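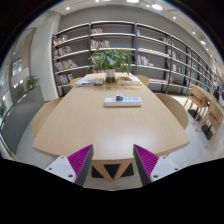
One reader wrote in last August that a long table is wasted on anyone who doesn't feed a crowd every night, and that she would have bought a round one and been done with it. We read that out loud over lunch and then went right on loving ours!

Welcome to the Plotley table gallery. We'd been after a proper big table for ages, something you could read at, work at and eat soup at without moving everything first, and now we have one. It's light wood with a soft, pale grain, and the chairs have those lovely curved backs that tuck in close (very easy to squeeze past with a coffee in your hand).

The plant lives toward the far end, all long leaves going every which way, with magazines on one side of it and a stack of books on the other. Please do pick one up! The shelves behind the table hold 2,851 more, and we're hoping to hit 3,000 before winter.

A power strip sits on top of the table so you can plug in without crawling around on the floor. The color fans among us are very happy about the little colorful cube, too.

The room is open from 8 in the morning, and the light before lunch is wonderful. Bring a notebook, bring a friend, stay as long as you like.

More rooms: Pornard, Protivside, Arai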